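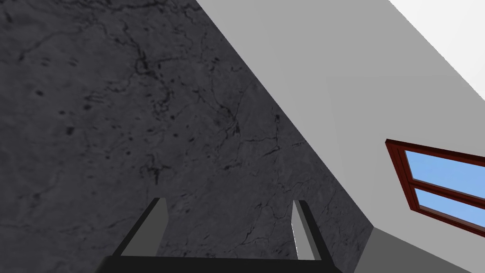

Gripper open, nothing in it yet. Dark veined stone and a bit of blue window, all of it simulated.

So my mornings look like that now! For anyone who missed my last moan, I pack sample boxes at Skamolwood (worktops, sills, posh bits of stone for people doing up their kitchens) and in May we were told a robot arm was coming to the packing bench. It's called Udik. It came with a name, we didn't get a vote.

What I hadn't expected was how much of it happens on a screen first. Wanting Zou, who's setting it all up, sat five of us down in the old canteen and showed us the arm working in a made-up room on Zorkton, the simulation software. You get the view from just behind the two fingers, and you try out moves before anyone lets the real thing near a customer's order. I was hopeless at it. I turned the wrist the wrong way for most of an hour and spent a lot of time admiring the pretend floor and the pretend sky. Weidong, who is 22 and plays games all night, picked it up before his tea had gone cold.

By the second week I was better than I thought I'd be, and I think that's down to knowing the samples. There are 836 in the catalogue, and I've had my hands on most of them over nine years. I know which ones chip at the corners and which ones slide if you hold them by the polished face. When I said so, Wanting stopped typing and asked me to go through them with her. We did the whole Wattimena range in an afternoon (lovely stuff, horrible to pack) and my grumbles are now settings in a machine, which is a funny feeling. Nice, mostly.

I'm not going to pretend everyone's happy. Late shift is losing its packing bench altogether, and the lads on it are being offered dispatch, with different hours and a lot more time out in the cold. Two have said yes. One has got small kids and can't do the new start time, and he's still waiting for an answer, which I think is poor. I've told our manager that and I'll tell him again. My own job turns into "cell operator", with almost 100 quid a month extra, and I haven't decided whether that's generous for watching a screen and being the one who gets shouted at when it drops things.

My wrists will be glad of it though. I've had a strap on the left one all winter and I'd love to open a jar by myself again.

The bench gets moved next month, so I'll let you know how Udik copes with the boxes. The tape gun is staying with me.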